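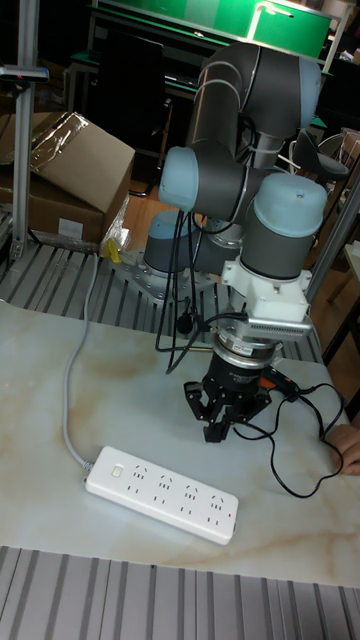 How the Golham arm kit works

The Golham kit is a robot arm sold by Botolero for school workshops. An adult sets it up. You help to plan what it does.

Joints
The arm has six joints. A joint is a place where the arm can turn, like your elbow or your wrist. Each joint has a pale blue cap, so you can find it quickly. Between the joints are dark grey tubes called links.

The base
The base is bolted to a metal plate. An arm that is not bolted down could tip over when it reaches out.

The gripper
At the end of the arm is a black gripper with three fingers. The fingers bend in the middle, as yours do. In the first lesson the gripper points down at the table and picks up a foam block 100 times. The computer keeps a record of each try.

Cables
Cables carry power and messages. Leave some slack in them. A tight cable can be pulled out when the arm turns.

Safety
Keep your hands away while the arm is moving. Press the stop button before you touch anything on the table.

What is in the kit
Arm, gripper, base plate, cables, 3 foam blocks and a lesson book.
Order number: 2472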